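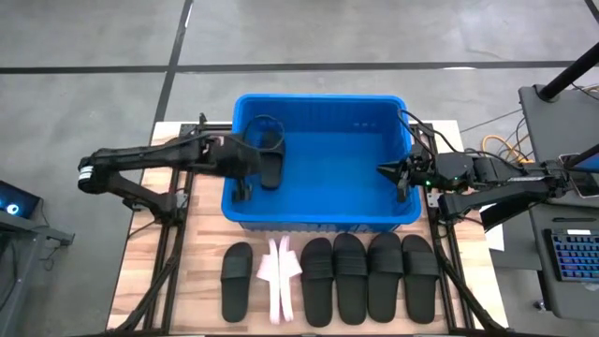 Florkier has put out version 3 of Melis, its planning software for two-armed workstations, and anyone who has ever watched a pair of robot arms dither politely over the same bin will be glad to hear it.

The big change is in how the arms share space. Older releases planned one arm first and made the other work around it, which was safe enough but terribly slow. Melis now plans both together, and checks the path again every 35 milliseconds while they move (cables included, a request that came up again and again from users!).

Sorting footwear was the test task of choice, with slide sandals going between a blue bin and the wooden bench top. Dark soles are hard on a depth camera, so the perception module, built with our old friends at Onley, got a good deal of attention too. The team logged 156 test runs before they felt ready to share it.

Melis 3 is free for existing license holders, and a version for Wiline controllers should follow in July.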